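Tasby rule

The Tasby rule is a convention in the recording of hand-guided gripper work, under which the objects on a work surface are left as a household would leave them and the operator alone is expected to be tidy. It takes its name from Tasby, where it was first written down, on the back of a delivery note. It has since been copied into longer documents, the best known being the Kasgate handling notes, which devote 124 clauses to what the delivery note managed in 3.

The rule applies to work in which a person holds a gripper in the hand and uses it to pick up, move and put down ordinary things, so that the movements can later be taught to a robot. It does not apply to robots working on their own, which have rules enough already. 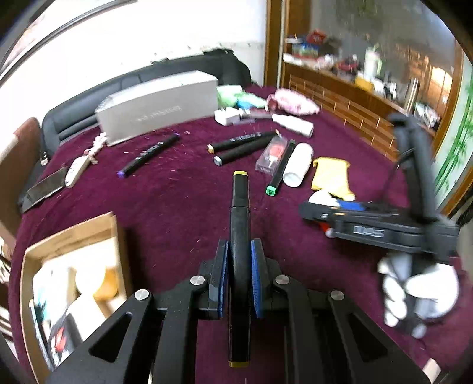
Last changed in February · minor edit · see page history

Content

The first clause deals with the surface. Cloths, blankets and bare tabletops are all allowed, patterned or plain, and nothing need be ironed. Velvet was excluded in an early draft on the grounds that pens sink into it, and was let back in when it was pointed out that pens sink into a good many homes. A session may be held beside a sofa.

The second clause deals with the objects. Similar items should be present together, so that choosing between them is part of the task. Black markers with differently coloured caps or tips are a common choice, being cheap, harmless and easy to confuse. Items that play no part in the task, such as a phone, a plug or a bottle, stay where they are. The Kasgate notes call these "bystanders" and give them a chapter.

The third clause deals with the operator. The object is to be held between the pads of the jaws and released only when it is supported. Where two grippers are in use, one in each hand, they must not cross above the surface. Gloves are permitted. Talking is permitted too, although the Stindimau version of the rule discourages it at some length.
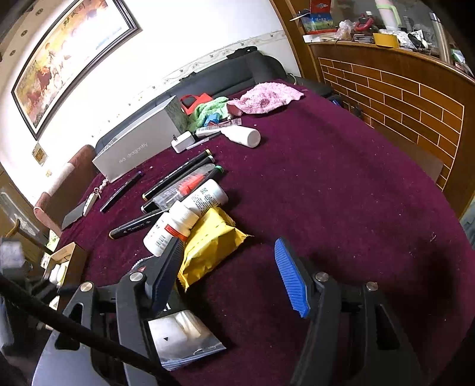
Texier

Variants

The Stindimau version adds a limit of 300 seconds for a single attempt, after which the operator must put the gripper down and think about something else. It also asks that packets, envelopes and other soft goods be handled in the same session as rigid ones. Soft goods are widely disliked. A foil packet gives way under a jaw in a manner that a marker does not, and the version's authors took the view that operators who could avoid packets would.

The Kasgate notes differ mainly in their treatment of dropped items. Under the Tasby rule a drop is kept in the record and marked as such. Kasgate agrees, but distinguishes a drop from a "premature release" — a distinction that takes up 2 pages and is not observed at Kasgate.

Criticism

The usual complaint is that the rule cannot be checked. A surface arranged to look untidy and one that simply is untidy may be hard to tell apart, and inspectors have been known to praise the wrong one. A proposal to have the clutter certified in advance was circulated and withdrawn, the form having asked for a plan of the clutter drawn to scale.

A second complaint concerns safety. The rule says nothing on trapped fingers, loose cuffs or the pivots of the gripper itself, all of which the Kasgate notes cover well. Most sites now use the two together, with Kasgate for the hands and Tasby for the table.

See also

Bystander object
Kasgate handling notes
Premature release
Stindimau version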